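Folding on the bed: a talk about summer mats, black T-shirts and small piles

Most of us fold clothes on the bed at some point, often late in the evening and with the bed still wanted for sleeping. We spoke to the woman who runs Fomow, a small home-tidying service, about how she does it and what she tells the families she works for. She asked us to leave her name out.

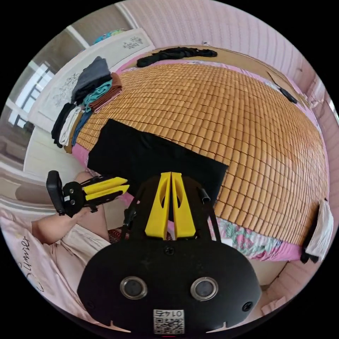
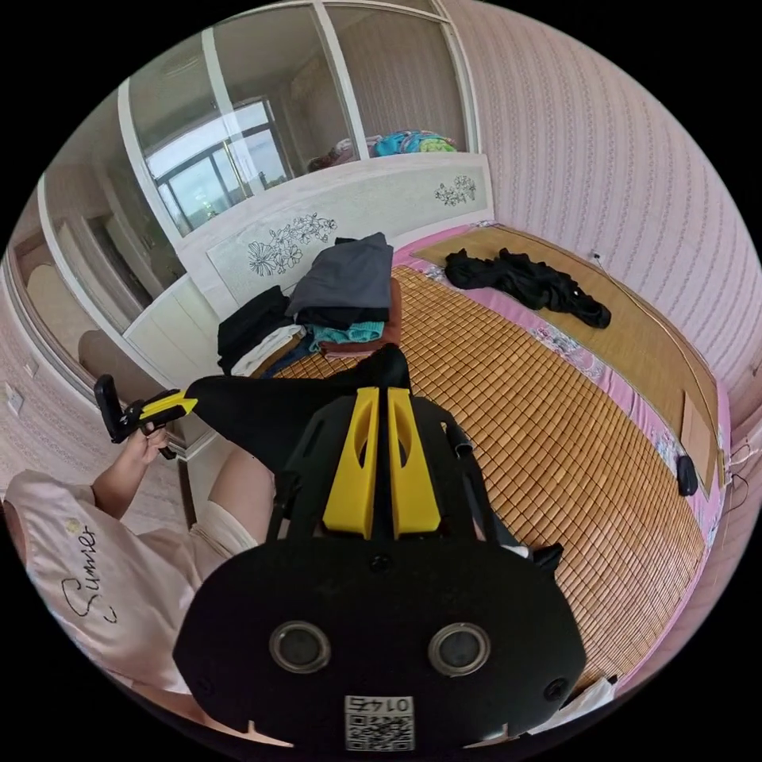 Folded clothes on a bed with a tiled summer mat over a pink sheet

Konrad Olszewski
Home and Laundry Writer, Parsa
7 April 2025

She began with ironing, in her mother's shop, and moved on to other people's wardrobes when the shop closed. Fomow has 76 regular households on its books. Some want a full clear-out once a year. Most want someone to deal with the washing that has come off the line and got no further.

'People think they have a wardrobe problem,' she says. 'They ring up and ask about shelves. I go in and the wardrobe is half empty and there's a heap on a chair. It's the bit in between that goes wrong.'

Her own preference is to fold on the bed. She has tried tables and ironing boards, and for a while she carried a folding board made by Tralledero, a stiff plastic thing with hinged flaps that was meant to make every shirt the same size. It now lives behind her fridge.

'A bed is the biggest flat surface in most homes. It's low, so you can sit on the edge of it if your back hurts. And you have to clear it before you can sleep, so the job gets finished. A table you can just eat round.'

The trouble with a bed is that it is soft. A shirt laid on a duvet sinks in the middle and the fold comes out crooked. For this reason she likes working in homes where a summer mat is down, the kind made of small bamboo or wooden tiles strung together in rows. The mat goes on top of the sheet and stays cool to lie on in hot weather. It also gives a much firmer surface.

'It's nearly as good as a table. And you've got lines to follow. The rows are straight, so if you put the hem along a row you can see if you're off. I teach children that way. I say, follow the little bricks.'

She has one warning about them. The edges of the tiles can catch on knitted things, and a thin jumper dragged across the mat may come up with a pulled thread. She lifts clothes off it and never slides them. For lace or anything loosely knitted she puts a towel down first.

Asked how she would start on a bed like the one in our pictures, she says she would leave the finished pile where it is, by the headboard.

'That's the right end. You want the done things out of the way, where you're not going to lean on them. I start at the head and work down towards the foot. If you put your pile in the middle you end up reaching over it, and then it goes over.'

She is also in favour of small piles. Grey, teal, brown and black together in a short stack is fine by her, as is a white garment kept low down beside the rest. She does not sort by colour while she is folding. Sorting is done afterwards, on the way to the drawer, when it is easier to see what there is.

'Five or six things. After that the bottom ones start to spread and you've wasted your time. I carry a pile over, put it away and come back. It looks slower but I can do a family wash in 20 minutes.'

Black clothes she treats separately, and she has plenty to say on the subject. In her view they are the reason many people give up. A crumpled black top does not show its seams, and in poor light it can be hard to find the neck, let alone tell the front from the back.

'I leave black till last and I do it by the window. Spread it right out first, flat, nothing else near it. Feel for the label with your fingers. Then you know where the back is and you can do the rest with your eyes shut. If I've got a lump of black things together I pull them all apart before I fold any of them. Otherwise you find a sock inside a sleeve, and you've folded the sock.'

Her T-shirt fold is the ordinary one. Shirt face down, one side in to the middle with the sleeve turned back, then the other side, then up from the hem in thirds. Trousers are folded leg on leg and then in three. She does not roll anything except tights.

'Rolling is for suitcases. In a drawer they unroll.'

Towels are another matter. She keeps them off the bed while she is doing clothes and hangs them over the side until she needs them -- they take up too much room and they shed fluff on anything dark. Phones should go somewhere else too. She has folded two into pillowcases, one of them her own.

We talked a little about cupboards. She is fond of glass-fronted ones above the bed, with the folded things showing in their colours, though she admits they need more looking after than a plain door. A white wardrobe with a mirror on it she calls sensible, as it throws some light back into a small bedroom. She is less keen on boxes. A client once bought a full set from Bestness, all with lids, and had to be talked into taking the lids off again.

'If there's a lid, it doesn't get put away. It gets put on the lid.'

The mats come up in October, when the nights turn cold. She wipes hers with a cloth wrung out in plain water, leaves it to dry in the shade for a day and rolls it with the tiles facing outwards. Hers is 158 cm wide and fits behind the bedroom door. She does not fold it and would not advise anyone else to, as the cords between the tiles wear through where they are bent.

Before the sheet goes back on she strips the bed and turns the mattress. Then the thick bedding comes out, and she has that to find room for.

'I put the winter quilt on the bed and the summer clothes where the quilt was,' she says. 'It's the same cupboard. I've only got the one.'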